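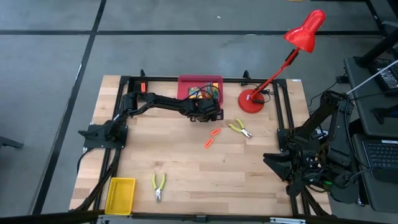
Careers > Open Positions > Operations > Robot Task Demonstrator (part-time)

Robot Task Demonstrator, Part-Time, On Site in Mondal

Posted 2025-11-15
157 shares | 4 comments

Hello, and thank you for stopping to read this one all the way down. It runs a bit long for a job posting, I know, but the title doesn't mean much to most people the first time they see it, and I'd like you to have a fair idea of the work before you spend an evening on an application.

Plovasora teaches robot arms to do small household and desk chores. We do that by having a person do the chore through the robot, many times over, while we record everything the arms did and everything the cameras saw. Our learning team then uses those recordings to train the robot to try it alone. You would be that person. You sit at a station and move a pair of hand controls (ours are called Skivero, and you'll hear the name a lot), and the two arms on the table follow your hands. If you pinch, the gripper closes. If you hesitate, the robot hesitates too, and that ends up in the recording along with everything else!

We are hiring for the group that starts in February. You don't need a technical background. We've had a florist, two retired dental assistants, a fellow who used to restring tennis rackets and quite a few students, and what they shared was patience and a liking for doing a small thing nicely.

What a shift looks like

Shifts are four hours long, mornings or afternoons, and we try hard to keep you on the same one from week to week. You check in, you look over the task sheet, and you set up your table. Setting up is a real part of the job and we pay you for it like everything else. Objects get moved between runs so that the robot doesn't learn just one arrangement, and you'll be the one deciding, within the rules on the sheet, where the pliers go this time and which way they point.

Then you record. A typical tidying task goes something like this: pick up one item from the tabletop, carry it over to the correct bin or basket, let go of it gently, bring the arm back to rest, and go on to the next one. Some items you'll take with the left arm, some with the right, and some have to be passed from one to the other in the middle, and that's the part everybody finds hard for the first week and then rather enjoys. A run can be under a minute or it can be several, depending on the sheet. After every run you mark it as good, usable or discard, and you add a few words if anything odd happened.
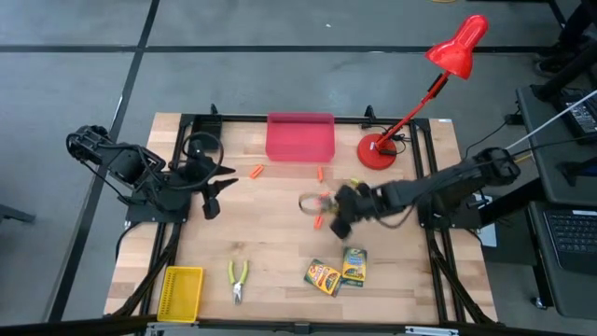
Please don't worry about dropping things. A dropped eraser that you calmly go back for is worth a lot to us, and the learning team will tell you the same. What we ask is that you don't rush the recovery, and that you don't reach in with your own hand while a run is being recorded. If something has rolled out of reach, stop the run, mark it, put the table right and begin again. No one here is going to sigh at you for a discard.

You'll get breaks, and I do mean breaks. Ten minutes in every hour you are off the controls completely, hands in your lap or around a mug. It's tiring in a way that's hard to explain to friends, a bit like threading needles for a living, and people who skip their breaks make poorer recordings by the end of the shift.

The kinds of tasks you would be doing

The current program is called Stikitz, and it is mostly about sorting and putting away the sort of clutter that collects on a desk or a craft table. Expect hand tools, school supplies, little boxes, tape, soft foam things, and whatever else we've picked up at the store lately. So far the Stikitz group has finished 1,066 accepted runs, and we'd like a great many more before summer, with more hands making them. One of the reasons we are hiring several new people instead of simply adding hours for the ones we have is that everybody moves a little differently, and we want the robot to see that.

Flat things are fussy. Round things wander. Anything with two handles can be picked up in more ways than you'd think, and part of your training is learning which of those ways the task sheet is asking for. You'll also be asked for your opinion! If you think a task is written in a clumsy order, say so. Several of our sheets were rewritten after a demonstrator pointed out that no sensible person would clear a table that way.
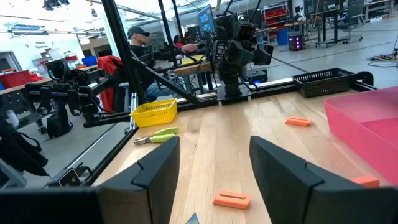
Your first weeks are spent alongside somebody experienced. Day one is mostly paperwork, a walk around the room and the safety talk, and then you get to move the arms with nothing at stake. After that we bring in single objects, then one arm at a time, then both. Most people are recording for real by their second week, but if you need longer, take longer. The trial period is 3 months and the pay is the same during it as after it.

What we're hoping to find in you

You should be comfortable sitting for stretches and using both hands at about shoulder width. Adjustable chairs and armrests are provided, and we can set the controls up for left- or right-handed people, or swap sides halfway through if that suits you. You should be able to read a written task sheet and follow it closely even on the thirtieth time through. Reasonable depth perception helps, with or without glasses, for the table itself and for the wrist camera views you'll sometimes work from.

Being steady matters more to us than being quick. If you sew, tie flies, ice cakes, play an instrument, solder, build models or do crosswords in pen, do mention it in your note, we love hearing about it and it gives us something to talk about when you come in. Gaming experience is fine too, though I'd gently say that it's neither a requirement nor a guarantee.

You must be 18 or older and able to work legally in the United States, and you need to get yourself to Mondal at least three shifts a week. This can't be done from home, I'm sorry to say. We get asked that more than anything.

Pay and practical matters

The position is hourly and paid every two weeks, and the rate for your shift is confirmed in writing before your visit so that you aren't traveling over here in the dark about it. Training hours and setup time are paid in full. Parking is free behind the building. There's a refrigerator, a decent kettle and a less decent coffee machine. Closed-toe shoes, please, and long hair tied back when you're near the tables, and leave dangling bracelets at home or in your locker.

The recordings capture the tabletop and the movements of the arms, and at times the room behind as well, so you may turn up in the background of somebody else's run. We'll go through a consent form with you on your visit. Read it slowly and ask whatever you like before signing.
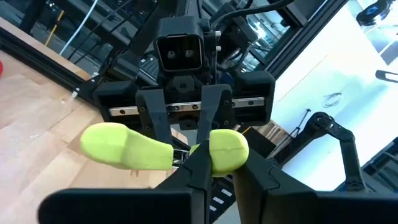

A lime-green foam piece held in one gripper, with the second gripper facing it across the workspace.

How to apply

Send a short note to Leilani Holloway, demonstration lead, through the Apply button for this position. A résumé is welcome but you can skip it if yours is out of date or you've never had one. Tell us which shifts you could work, when you could start, and one thing you're good at doing with your hands. A paragraph or two is plenty.

If it sounds like a match, I'll write back and invite you in for a paid tryout of an hour or so, during which you'll watch a few runs, try the controls yourself and ask me anything. Bring reading glasses if you use them. If you need a ground-floor entrance, a quieter time of day or any other arrangement, put it in your note and we'll have it ready when you get here.

I read every note myself, so give me a week or so to answer.

Warmly,
Leilani Holloway
Plovasora, Mondal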